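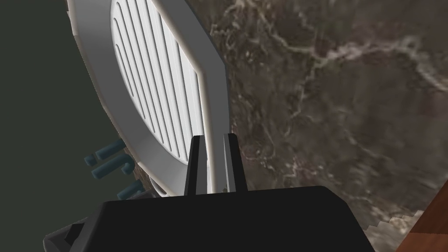
Notebook, July. Budget model, parish and district side

Started 9.20. Carrying on with the reserves question for Drorklow. The draft accounts came through overnight as a scanned PDF, so the first hour went on retyping. The contents page says 30 pages and the file has 28. Pages 11 and 12 are missing, and those are the ones with the earmarked reserves note. Asked for them again by email.

What I have so far for Drorklow:

Net budget for the year, 216 thousand.
General reserve at year end, 142 thousand.
Earmarked reserves, unknown until the missing pages turn up.

On those figures the general reserve is just under 66 per cent of the net budget, which looks healthy until you see that the play area contract was signed in the last month of the year and nothing has been paid on it. If that money is sitting in the general reserve it should be moved across to earmarked. Left a gap in column H for it. Please don't fill column H with zeros, as the totals row treats a zero as a real answer and a blank as missing.

10.45. Went back over the precept sheet. Réjean had the tax base for Plisik entered as last year's. Corrected it and the band D charge dropped a little. He had used the figure from the printed budget book, which went to print before the tax base was set, so the book itself is out of date. I've put a note on the front tab saying where each tax base comes from. We should stop using the book for this.

Réjean Beaulieu's other point, for the record: he thinks we should show the district's share and the parish share on one line so that residents can see the whole bill. I'd keep them apart. People ring the parish clerk about things the district has decided, and a single line makes that worse. We agreed to print both versions and try them on the clerks at Skostska before choosing.

11.30. Scenario runs. Five this time:

1. Precept frozen, spending as budgeted.
2. Precept up 2 per cent.
3. Precept up 5 per cent.
4. Precept frozen, grounds contract re-let at the higher price.
5. As 4, with the cemetery fees raised.

Run 1 behaves as it did last month. Run 2 is fine. Run 3 gave a reserve that went down in year three, which can't be right with more money coming in. Spent forty minutes on it. The inflation row for staff costs was pointing at the percentage in the precept cell, so every time the precept went up the wages went up with it. Fixed, and reran all of them. Run 2 had been wrong as well, only by less, so the printout pinned by the window is no good and should come down.

Run 4 takes the general reserve below three months' spending in year four. Run 5 puts that off by a year. The fee rise brings in less than I expected. Burials vary a lot from one year to the next and I've used the average of the last six. Would like a low case too.

Lunch.

13.50. Mamo. Their clerk sent the bank reconciliation and it balances, apart from one cheque written in March that hasn't been presented. Left it in as an outstanding payment. Their VAT claim has been counted as income in the year it was received and also shown as a debtor at year end, so it's in there twice. Drafted a note to the clerk, polite, with the two cell references. Not sent. Want Réjean to read it first, he knows her and I don't.

14.40. Missing pages arrived for Drorklow. Earmarked reserves are listed by name with no amounts next to three of them (elections, tree works, war memorial). The play area is not on the list at all. Wrote back asking for the minute where the contract was approved, as the council may have said then which pot it was to come from. Column H stays blank for now.

15.15. Tidied the tabs. Old scenario runs moved to the archive folder with "wages error" in the name so they don't get used again. Input cells are yellow, formulas are white. A few yellow cells had formulas in them and I've swapped those over. Lookup sheet is locked, same password as before.

To do next:

Chase the Drorklow minute.
Low case for cemetery fees, using the worst two years of the six.
Mamo note to Réjean, then send.
Both bill layouts printed for Skostska, large type, one side only.
Ask Plisik whether their street lighting is going back to the county. If it is, the electricity line goes after year two and run 4 needs doing again.

Stopped 16.30. Saved as version 5.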